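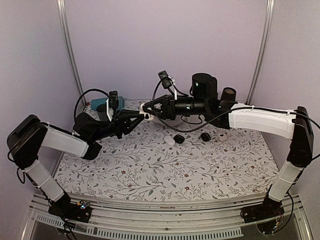 Search this site Enter keywords Go

Wanted: part-time assistant, Otlow Community Laundry Museum

Posted 2021-05-06

The museum occupies the old wash house on the Brenimbridge road and tells the story of how this town got its shirts clean between 1880 and whenever people stopped caring. We need someone to work two days a week at the front desk and in the collection, which is mostly mangles.

You will sell tickets, answer the phone, label things and talk visitors out of putting their hands in the mangles. In slow weeks you will also help catalog the Renow bequest, a large gift of starch boxes, hotel napkins and angry letters about missing socks. The letters are the best part of the job. Please don't tell the board I said so, as they paid for the new boiler display.

Pay is $14 an hour, with a free pass for your household and all the soap samples you can stand. The post runs through the end of November, when we close for the winter and the pipes do whatever they like.

You should be able to:

- lift 50 pounds, or know when to go and find someone who can
- write a label in plain English that a ten-year-old would finish reading
- use a spreadsheet without merging the cells
- be pleasant to school groups before lunch

A museum background is welcome. So is a background in dry cleaning, hotels, the merchant navy or raising several children. Ironing is not tested at interview, though you may be asked your views on fitted sheets.

You'll share the office with Cù, an elderly dog who came with the building and believes he manages it. If you are allergic to dogs, lavender or opinions, please mention it when you apply.

To apply, send a résumé and one page on the worst thing you ever did to a piece of clothing to Mathias Trummer at the front desk. Over two pages and I'll stop at the second. We aim to reply to everyone, including the man who keeps applying on behalf of his wife.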